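Keston Robotics Module, Unit 2
Notes on perception and control for thin fabric

Recap from Wednesday. A policy trained on hand-held gripper data receives two streams per arm: wrist pose and jaw width. Both must share one clock before any learning starts. In the Zamani toolchain the resampler does this, and it drops any segment with a gap longer than 167 ms.

Sheer cloth is hard for the perception stage. Depth readings pass through the weave or scatter, and a plain threshold on colour fails when fabric and support are both white. Printed features help. They give the tracker points to follow, although repeated motifs produce false matches, so each match is checked against its neighbours before it is accepted.

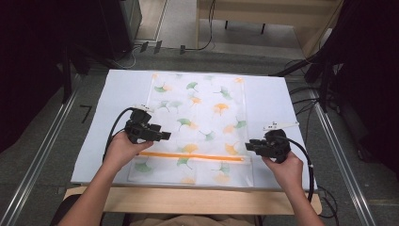
Fig. 2. Two hand-held grippers over a sheer ginkgo-print cloth on a white board. The orange stripe runs between the hands.

A straight stripe is a useful cue for the state estimator. Fit a line to the stripe pixels and take the residual: a low value suggests the cloth is flat along that line, a high value suggests a fold or shear. It says nothing about the rest of the sheet – use the motif matches for that.

Control. The Wunus planner treats the two jaws as a coupled pair. Limit the change in distance between them while both are closed, or the fabric will be stretched.

Exercise. Load the Korklow set (260 episodes), compute the stripe residual for each episode and plot it against jaw separation. Hand in the plot and the script.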